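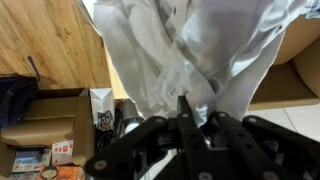 Why did the arm stop with the cloth still in its grip? The gripper driver lost its signal from the wrist, and with no signal it holds whatever it has at the last force it was given.

That took me most of today to find. March 18, 2023, a Saturday, and I had planned to be done by lunch. The first stop came on run 15. Fault code 506 on the Plotex controller, which the manual lists as "communication timeout" and nothing more. I cleared it, ran again, and got the same code four runs later. The third time I hit the stop button myself, as the shoulder had started to creep while the fingers stayed shut. I don't like that. A shirt will tear before it hurts anyone, but a sleeve with a wrist in it is another matter. 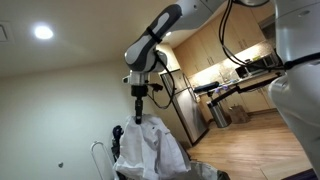
I swapped the Beven cable for the spare and the code went away, then came back when the wrist turned past a certain point. So the connector, or the strain on it. We had a loose one in January too, and I wrote then that the loop needed more slack. It didn't get any.

Changed the setting so a timeout now stops every joint at once. Cut speed to 300 on the slider. Did nearly an hour that way with no fault, but I don't count it as fixed. Will write to Rarkurum on Monday for a new connector. Power off at the wall before I left.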